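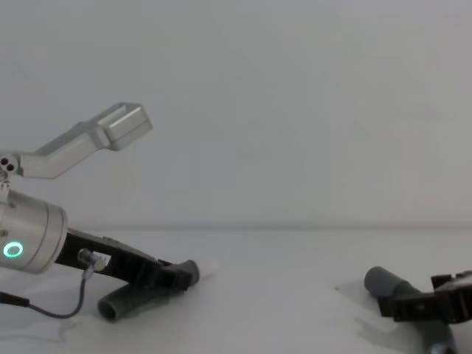 Áine Ó Conaill
Contributing editor, home and garden

September 29, 2025

My grandmother kept sourdough starter in a jam jar behind the bread bin, and I ignored it for the first 53 years of my life. Then she left it to me. Well, she left me a shelf of cookbooks and a jar, and I only wanted the cookbooks.

So now I bake! I bake before work, I bake when I should be answering email, and I've started leaving loaves on the neighbors' steps like some kind of floury cat. The first 3 were bricks. I took one to my friend Ghizlane Saber (she ran the ovens at Evangelista until last December) and she knocked on it, listened, and handed it back to me without a word.

What she told me later, over coffee, was to quit fussing. I'd been feeding the starter whenever I felt guilty, moving it from windowsill to fridge and back again, then wondering why it sulked. She had me feed it at breakfast, leave it on the counter, and wait for it to double before I even thought about getting the flour out. My kitchen runs cold, so that takes most of the day, and I've had to make my peace with it.

I also bought a lidded pot, after swearing I wouldn't. It changed everything about the crust, which now crackles when it comes out and makes my husband wander in from the yard.

The jar still lives behind the bread bin. Some mornings it smells like apples and some mornings like nail polish remover, and Ghizlane says the second one only means it's hungry. I'm trying rye next, with caraway if I can find any that hasn't been in the cupboard since my kids were small.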